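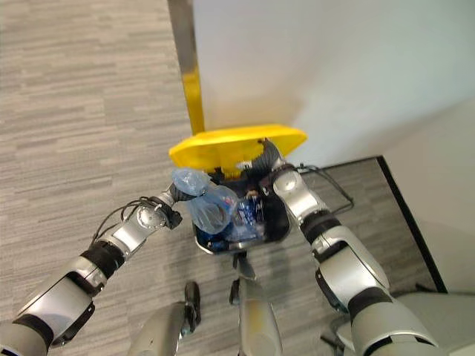

Plastic bottles with blue labels in a black bin with a yellow lid.

Friday, Helstead Waste Watch media desk

14 shares | 3 comments

Helstead Waste Watch is calling on Zerum to publish the figures behind its claim that office recycling in Helstead has "turned the corner".

Zerum, which holds the collection contract for the Quintanilla business park, announced in July that 2631 kilograms of bottles and cans had been recovered from 40 tenancies. The announcement did not say how much of that load was sorted, sold or sent to landfill. We have asked twice and received a brochure.

A tonnage collected at the kerb is a measure of trucking. It tells ratepayers very little about recycling, and a park that puts out more bottles each month will post a better result than one that cut back.

Zerum also says its new Siltano labelling program will lift sorting rates by 20 per cent. No starting rate has been given - so the promise can't be tested by anyone outside the company. Tenants are being charged $400 a year to take part.

Helstead Waste Watch supports colour-coded bins and clearer labels. We would simply like to see the weighbridge dockets before the council considers extending the program to schools and libraries.

The group is asking for monthly contamination rates, the name of the receiving facility and an independent audit - paid for by the contractor.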